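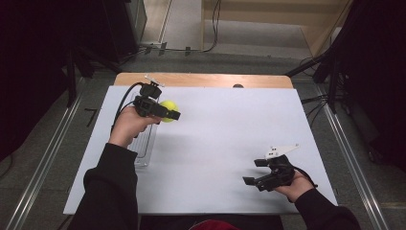 Figure 4-1. White board laid across a table, with a strip of the table top left exposed along the far edge.

Section 4. Preparing the Table and Aiming the Light

Complete Section 3 (Mounting the Pokdale Arm) before starting this section. The Ivurine overhead light must be locked to the arm and the power cord must be unplugged until step 4.3.1.

4.1 Table surface

The Ivurine is designed to light a flat, light-colored surface from above. Dark or glossy table tops can be used but need a different dimmer curve (see Section 6, Curve B). Bare wood gives acceptable results for general work. For color matching, inspection, or copy work, cover the table with a white board.

1. Wipe the table top with a dry cloth. Grit under a board will hold it off the table and cause it to rock.

2. Lay the board flat. It should cover most of the table top. A narrow strip of table can be left exposed at the far edge for the arm clamps.

3. Press down on each corner in turn. If a corner moves, lift the board, check for grit, and turn the board end for end. If the same corner of the table is still low, shim the table leg. Do not shim the board.

4. Check the board for bow by laying a straightedge across it from corner to corner. A slight bow toward the center will settle under its own weight overnight. A board that bows upward should be flipped over.

Note: Matte boards are preferred. A gloss board will show the outline of the light panel as a bright patch, and this patch moves as the user moves.

Caution: Do not glue or tape the board over the arm clamps. The clamps must remain within reach for the yearly check in Section 9.

4.2 Setting the height

The height of the light is measured from the surface of the board to the lower face of the diffuser. It is not measured to the arm. The factory setting for the dimmer assumes a height of 42 inches.

This operation takes two people. One supports the light while the other works the collar.

1. Stand on opposite sides of the table. The person supporting the light takes hold of the metal rim, never the diffuser.

2. Loosen the collar screw one full turn. The light will drop slightly as the spring takes up the load.

3. Raise or lower the light until the measured height is 42 inches.

4. Tighten the collar screw until it stops. Do not use a wrench. The screw is aluminum and will strip.

5. Release the light slowly and measure again. If the reading has changed, the spring tension is set wrong for the panel. Go back to 3.6.

Caution: If the collar screw comes out completely, the light can fall. Keep the screw engaged at all times while the light is on the arm.

Where the ceiling is too low for the full height, set the light as high as the room allows and enter the measured height in the Fluseo dimmer (Section 5). The edges of the table will be dimmer than the center at lower heights, and the dimmer cannot correct for this.

4.3 First power-up and aiming

Draw any window shades before aiming. Daylight from one side will make a level light look tilted, and most aiming errors reported to Treloar have been traced to an open shade. If the windows have no shades, aim the light after dark. In December the late afternoon is dark enough in most locations.

1. Plug in the power cord. The status lamp on the arm turns amber, then green.

2. Turn the Fluseo dimmer to full and leave it there for 20 minutes. Output drifts during warm-up, and readings taken in this period should be thrown out.

3. Look at the surface from standing height. Check for a bright band or a dark corner. Ignore shadows cast by objects on the table.

4. If one side is brighter, tilt the light away from that side using the ring behind the diffuser. Turn the ring by one click and wait for the light to stop swinging before looking again.

5. Repeat step 4 until the brightness looks even from left to right, then do the same from front to back.

6. Lock the ring with the lever. 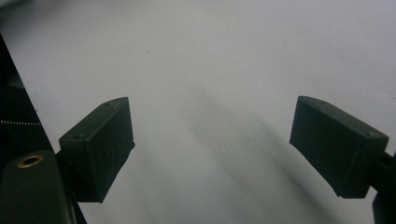 Figure 4-2. Pale surface under even light. A faint gradient of this kind is within limits.

A surface that is perfectly uniform to a light meter is not required for ordinary work. The eye accepts a slow change in brightness across a table but picks out a hard line at once. When the two cannot both be fixed -- a common result in rooms with one white wall and one dark wall -- accept the gradient and remove the line.

Note: A faint cool tint in one part of the surface is usually reflected light from a wall, a cabinet, or a monitor. Turn off any monitors and look again before making further changes to the tilt.

4.4 Checking with a meter (optional)

Users who need a recorded value can check the surface with any hand-held light meter that has a flat sensor.

1. Place the meter face up at the center of the board. Step back so that your body does not block light from the panel, and take the reading.

2. Move the meter to each corner in turn, keeping it well in from the edge of the board. Take a reading at each corner.

3. Write the readings on the form at the back of this manual. Keep them in order, starting at the near left corner and going clockwise.

4. Compare the lowest corner with the center. If the corner is well below the limit given on the form, repeat 4.3 from step 3.

Do not hold the meter in the hand while reading. Tilt of the wrist is enough to change the result, and readings taken this way do not repeat.

4.5 Shadows

Overhead panels produce soft shadows. A soft shadow has no sharp border and is darkest where the object meets the table. This is normal and can't be removed without a second light.

Sharp shadows point to another source in the room. To find the source, stand a pencil on end at the center of the board and follow the shadow back over the top of the pencil. In most rooms the line leads to a ceiling fixture or a desk lamp. Switch it off or move it.

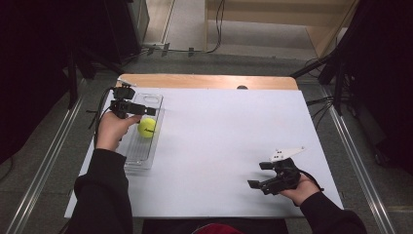

Double shadows are handled the same way, one at a time. Turn off the stronger of the extra sources first. If both shadows are still present after all other lights in the room are off, the panel itself may have a dead zone. Hold a sheet of thin white paper flat against the diffuser and look for a dark stripe in the glow. A dark stripe means the panel has to be replaced. It is not a user-serviceable part.

Users who wear glasses with a strong coating sometimes report a colored edge on shadows. Take the glasses off and check again before requesting service.

4.6 Cable routing

The power cord leaves the arm at the base. Run it down the far side of the table and secure it with the two clips supplied.

1. Leave a loop of slack at the base of the arm. The loop should be large enough to let the arm swing fully to both sides.

2. Press the first clip to the underside of the table, directly below the arm.

3. Press the second clip to the back leg.

4. Swing the arm from stop to stop and watch the cord. If it pulls tight, lengthen the loop.

Caution: Do not run the cord between the board and the table. The board will not lie flat, and the cord can be pinched when the board is moved.

4.7 Before moving on

Record the final height and the ring position on the inside cover of this manual. Both will be needed if the light is taken down. The ring position is the number next to the white mark.

If the arm is moved to another table, all of Section 4 must be repeated, including the warm-up. Continue with Section 5, Pairing the Fluseo Dimmer.

Section 4 revised Jan 6, 2024. Technical editor: Hường Kiều, Treloar documentation group. Replaces the loose sheet packed with earlier units.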